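Why Did the Robot Stop Folding?
4 minute read
15 comments

Have you ever played tug-of-war with a friend who pulled way too hard? Then you already know a bit about the worst afternoon I ever had with a robot!

I help teach robots to do chores. It sounds super fancy, but a lot of my day is laundry. Shirts, sweatshirts, more shirts. We call our robot Flumier, and Flumier has two hands called grippers. Each one has a pair of hard fingers that pinch together, kind of like a clothespin. They don't have skin like yours, so Flumier can't feel cloth the way you do.

Now, pinching is easy. Pulling is the tricky part. If you want a shirt to lie flat, you hold both sides and pull gently until the wrinkles go away. You do this without thinking (try it tonight with a T-shirt!). Your fingers feel the cloth get tight and they tell your brain, "Okay, stop now."

Flumier has a little sensor in each wrist for that job. It measures how hard the arm is pulling and sends a number to the computer. Small number, keep going. Big number, stop.

Well, on fold number 1260, the left sensor got stuck. It kept sending the same small number over and over, as if the cloth was still floppy. So the left arm kept pulling. And pulling. The right arm held on tight, exactly like it was supposed to, and then I heard a long riiiiip. That was my friend Mandla Nkuna's favorite sweatshirt. Sorry, Mandla!

I hit the big red stop button, and everything froze. Every robot like ours needs a button like that, and a grown-up who is close enough to reach it. I was two steps away. I'm glad nobody's hand was between those arms, and that's why we have a rule about never touching the cloth while the robot is moving. Not even to fix a tiny wrinkle!

Ebony Hapeta found the trouble the next morning. A wire inside the wrist had bent so many times that it cracked. You can do this with a paper clip. Bend it back and forth and sooner or later, snap.

We put in a new wire, and then we changed the computer program too. Now it checks both wrists against each other. When two hands pull on one shirt, both numbers should go up together. If one climbs and the other just sits there, the arms stop and let go. 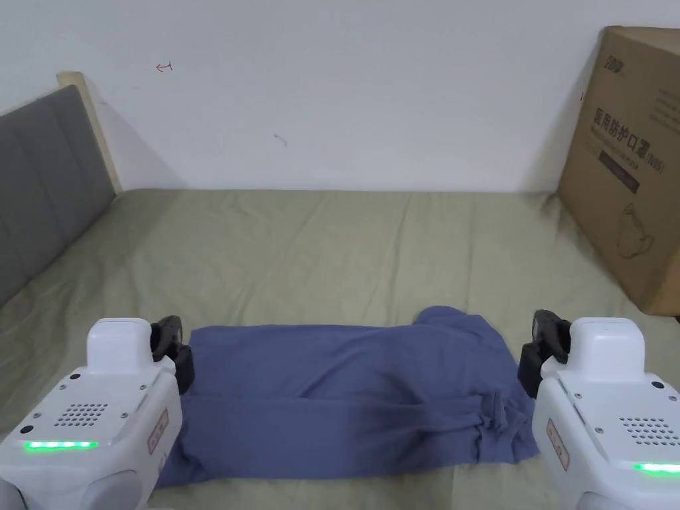

Thick cloth is what I watch most closely now, because a lump can fool the program. The arms might feel a hard tug when there's still a big wrinkle left, so they stop early and the fold comes out crooked. I'll take a crooked fold over a ripped sweatshirt any day!

3324 likes | 2915 shares

You might also like
How Does a Robot Know Where Its Hand Is?
Why Socks Are So Hard for Robots
What the Big Red Button Does
My First Day at the Puvurcombe Robot Lab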